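Looking after a timber table you eat at every day

4 min read
205 shares

A dining table that only comes out for guests needs very little. One that sees breakfast, homework and dinner needs a routine, and it doesn't have to be a long one.

Start by finding out what finish you have. Put a drop of water somewhere out of the way, such as near a corner, and leave it for ten minutes. If it sits up in a bead, the table has a sealed finish (polyurethane, lacquer or a hard wax oil in good order). If it soaks in and the timber darkens, the surface is bare or the oil has worn out.

Daily wipe

Use a cotton cloth wrung out until it no longer drips. Add a small squirt of dishwashing liquid to a litre (1000 mL) of warm water, and wipe along the grain. Follow with a dry tea towel. Skip the spray-and-wipe products with ammonia or bleach, and don't use the green side of a sponge.

Sticky spots

Jam, honey and dried Weet-Bix come off more easily if you lay the damp cloth over them for a minute first. For anything that still won't shift, use the edge of an old plastic card held nearly flat. A butter knife will leave a line you'll see every afternoon when the sun comes in.

White rings

These are moisture caught in the finish. Leave them overnight, as plenty will fade. If the ring is still there in the morning, put a dry tea towel over it and go over it with an iron on the lowest setting, no steam, for a few seconds at a time. Lift and check between passes. Black rings are in the timber itself and need sanding.

Plates and bowls

Most fine scratches come from the unglazed foot on the bottom of a plate. Run a fingertip around it. If it feels like sandpaper, rub it on a sheet of wet 400 grit wet-and-dry until it's smooth, then rinse and dry. Pick plates up to move them instead of sliding them across.
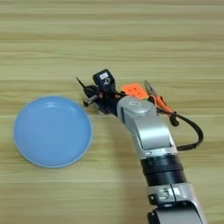
A light blue plate sitting straight on a pale wooden tabletop.

Anything out of the oven goes on a cork mat or trivet. So does a plate that has been warmed in the microwave.

Re-oiling

An oiled table in daily use wants a fresh coat twice a year. I do mine in June and again before Christmas. Clean it, let it dry overnight, rub on a thin coat with a lint-free rag and wipe off all the excess after 15 minutes. Lay used rags out flat outside to dry, as oily rags left in a heap can catch fire.

Tianyou Cai

835 likes
4 comments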